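Visit Report: Parts Storage and Kitting, Zavberg Works

Search this site Enter keywords Search

In October a delegation from the Grikar Training Institute visited the Zavberg works to review how sheet-metal parts are stored and issued. The group was led by Lilian Were and received by Pendo Mfaume, head of stores.

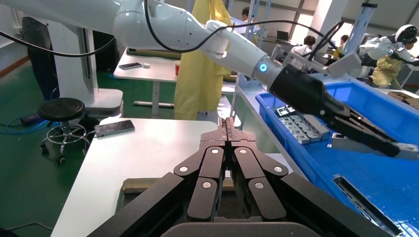 Blue bin at the kitting station. 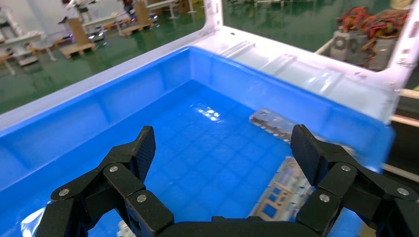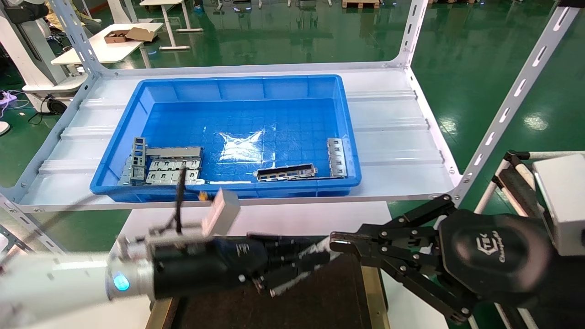

The stores section holds 115 part numbers for the Andari cabinet line and a further 191 for service orders. Brackets, rails and housings are issued in open bins. Ms. Mfaume explained that closed cartons were given up two years ago after repeated miscounts at the start of the early shift. Each bin is now assigned to one cabinet order and returned to stores when the order is complete.

The delegation asked how scratches are avoided when bare metal parts share a bin. Long strips and rails are loaded last, and no bin may exceed 10 kilograms. Plates with a finished face travel separately, wrapped, under the Zulu label. Rejected parts are recorded at the station and reviewed at the end of the month.

Shelving was also discussed. The works uses slotted uprights throughout the section so that shelf heights can be changed without ordering new units. Staff reported that resetting one bay takes less than an hour. Ms. Were noted that the Institute's own storeroom has fixed shelving from an earlier building and that its deeper bins do not fit on the upper levels.

After lunch the group was shown the goods-in area and the order desk, where roughly 200 requests are handled in a normal week. Most arrive before 9 a.m. Requests received after 3 p.m. are held until the following morning, except for service orders.

The Institute has requested a copy of the bin loading sheet for use in its second-year course. A return visit by Zavberg stores staff is under discussion.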